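The storeroom at Clindbridge has a floor again

If you haven't been down to the storeroom since the start of August, go and look. Go on your coffee break! Take somebody with you! Those of us who have worked at Clindbridge for a while had stopped believing there was carpet in there, and now you can walk from the door to the far wall without turning sideways.

The plan came from Ifigeneia Tsolakis, who had been drawing it on the backs of delivery slips since last winter. Her idea is simple enough to fit on one of them. Things that stay put go on the blue metal racks. Things that are passing through go inside a taped outline on the floor, and when they leave, the outline is bare again and ready for the next lot. She picked a bright yellow-orange tape because she wanted it to show up on gray carpet from the doorway, even for people who come in with their arms full and their minds on lunch. I love it. I have caught myself steering around the lines in the hallway where there aren't any.

Putting the tape down took longer than anyone guessed. Stavros Galanis did the first outline by eye and then pulled it all up again after Sofia Gkikas laid a yardstick along it (sorry, Stavros). The second try was done with a chalk line and two people on their knees, and it is beautiful. A tip if you want to do this at home or in your own work area: vacuum first, then vacuum again, then press the tape down with something flat and hard. Stavros used the back of a soup spoon from the kitchen. The corners need the most pressing. Carpet tape from the hardware store holds well enough, but cut it with scissors, as torn ends start to lift within a day or two.

Then came the shelves. We went through 846 items in 11 afternoons, and 577 of them went back on the racks with a label. The rest were sent over to Plirnitz, handed to whoever could use them, or recycled. Among the finds: the good extension cord, a box of Jatis catalogs still in the wrapper, the missing half of the picnic set, and a birthday card for Aslak Haugen that had been signed by everybody and never given to him. He has it now. He was very nice about it.

A few things to know now that the room is in use:

Cords and straps get coiled and tied before they go up. There is a jar of ties by the door.

Plastic sheeting is worth keeping if it's in decent shape. Fold it when you can. Sheets with holes go in the recycling.

Please don't leave anything sitting across a tape line. In or out, both are fine.

If a label is wrong, cross it out and write the right one. You don't need to ask.

If you take the last of something, put a note on the pad. Sofia reads it every morning before nine.

Stavros Vlachopoulos is looking after the tape itself, so tell him if you see a piece coming up. He has 20 rolls, which he says is a lifetime supply, and he is already talking about doing the loading area next. Karagiannis, our neighbors across the yard, came by to see the storeroom and went home with one of the rolls and a copy of Ifigeneia's delivery slip, so it may be spreading.

Big thanks to everyone who carried, sorted, swept or brought snacks. The orange cake was noticed and we would like the recipe for the next issue.

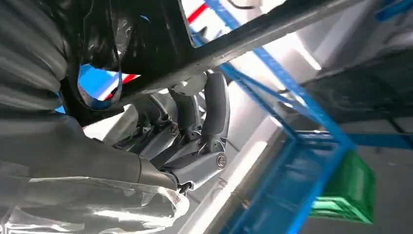
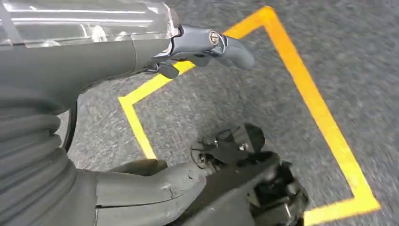 First photo: by the blue racks. Second photo: the tape on the gray carpet.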